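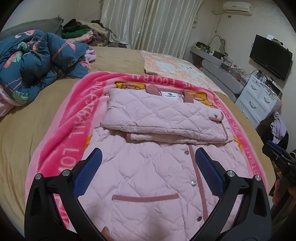
Sunita Joshi wrote in to ask whether the Uletti folding kit can manage quilted jackets, or whether it is only good for T-shirts and towels. She had read the Fivthorpe store page twice and could not find an answer. She also wanted to know if she would have to clear her dining table every time.

July posts, laundry and closets
6 July 2021
By Akash Bhatia

Home | Kitchen | Laundry | Workshop | Reader Mail | Search

Yes, it can do quilted jackets, but they take more setup than anything else in the basket. You can also work on a bed. I have had the kit since February and have kept notes, so what follows is partly a review and partly the tips I wish had been in the booklet.

What you get for the money

The kit costs $3000. In the box are a left and a right hand gripper for showing the folds, two table arms that repeat them, a charger, and a set of spare finger pads. You do a fold a few times with the hand grippers, save it under a name, and pick that name later when you want the arms to do it. The arms store up to 400 folds. We have saved far fewer than that and I doubt most families would get close.

Setting up on a bed

A bed is a good place to show folds. It's wide, and you can leave the next few things piled at the far side. Pull the sheet tight first. Put a fleece blanket down under anything slippery and smooth it out all the way to the edges. A slick lining will creep on a cotton sheet each time you pull a sleeve, and then the saved fold comes out crooked.

The arms themselves need a hard surface. Ours clamp to a folding table that stands at the foot of the bed during laundry and goes back in the closet afterward. Check that the table doesn't rock. I put a square of cardboard under one leg and that fixed most of our early trouble.

Quilted jackets

Close the snaps or the zipper before you start. Lay the jacket on its back and smooth the front with your palm, from the middle out. Tuck the sleeves in flat. Then bring the top part over in one movement, holding it by both sides, and let it settle before you let go of it.

Take hold of the thick edge, meaning the piping or the seam. If you pinch only the outer fabric of the quilting, the filling slides away from the pads and the fold opens up again.

Don't press a puffy jacket down hard with the gripper tips. Use the flat of your hand, then go on with the next fold. When the arms repeat the fold they do it slower than you did, and the padding has time to spring back, so a jacket folded in half and in half again is about as much as I would ask for. Thirds have never worked for me on anything with filling.

Save children's jackets and adult jackets as separate folds. I tried using one for both and the arms reached past the hem of the small one and picked up the blanket.

Shirts, towels and knits

Towels are the easiest. Show the fold on your largest towel and again on a hand towel, and save them under different names. T-shirts are fine if they are right side out. The arms can't turn anything.

Button-down shirts need the top button and one in the middle done up. The collar will not be neat. If you care about collars, fold those by hand.

For sweaters, go slowly and take a wide grip. A loose knit can catch on the edge of the pad – Pallavi Kashyap lost a cuff on a cardigan that way and now puts hers in a mesh bag to one side. Fitted sheets I have given up on.

Looking after the grippers

Lint builds up on the pads after a load of towels or fleece. Wipe them with a damp cloth and let them dry before the next use. Skip fabric softener sheets, spray starch and anything with oil in it. Check the screws at the hinges once a month and snug them up by hand. Mine had worked loose on the left side by April, and the only sign was a faint click when it closed.

Charge both grippers together. If one runs out halfway through, the fold isn't saved and you begin again.

How it has done here

I kept count for one stretch of laundry, 113 pieces in all, everything from washcloths to winter coats. Towels and T-shirts came out well enough to go straight in the drawer. Pants were good when the pockets were pushed in. Jackets mostly needed a tug at one corner. Anything with a hood had to be done over.

It isn't fast. I can fold a basket by hand in less time than the arms take, but I can be in the kitchen while they work. Mohit Pandey bought the kit when I did and sold it after one season for that reason.

If $3000 is too much, Kevby rents out the same kind of setup by the month, arms and grippers together, with the table included. Ankit Dixit has theirs and likes the table better than mine. The Kevby pads are softer, and he says they hold quilting well but wear out sooner. Ask about replacement pads before you sign.

For Sunita: if jackets are only a small part of your laundry, I'd buy it for the towels and shirts and treat the jackets as extra. If you mostly have coats and padded things to put away for the summer, rent one for a month first and try your bulkiest coat on it the first day.

Next in Laundry: getting candle wax out of a tablecloth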